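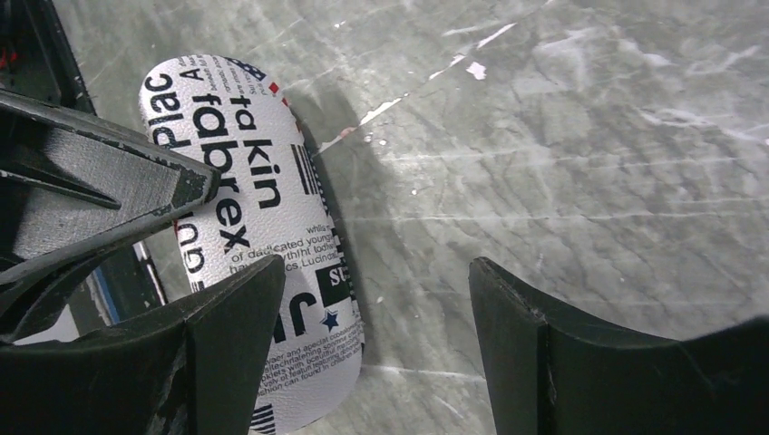 Fagerlund Makers' Circle - minutes, Tuesday meeting, 6th April

Present: Maj-Britt Strand (chair), Helge Rustad, Hicham Farouk, Folke Vik. Sixten Torvik sent his regrets and a very nice note about his knee.

1. The January minutes were read and agreed, once Folke's name had been spelled right.

2. Cases for the spring table. We had a long and happy talk about the white case with the newspaper print. Helge loves the rounded ends and the big black lettering, and would gladly have the whole table done that way. Hicham likes it too, but finds it a little odd that the words run sideways along the length - he kept tilting his head to read them! Maj-Britt said the small navy star was her favorite part, and we left it there. Agreed to order 16 more in the same print from Wirkby, and 11 in a plain color for people who want something quieter.

3. Price. Folke suggested $7 each, glasses cloth included. Agreed.

4. Flyers. 200 to be printed, Hicham to collect them and drop a stack at the library.

5. Any other business. Helge will bring the good coffee pot next time. Maj-Britt thanked everybody warmly for coming out in the rain.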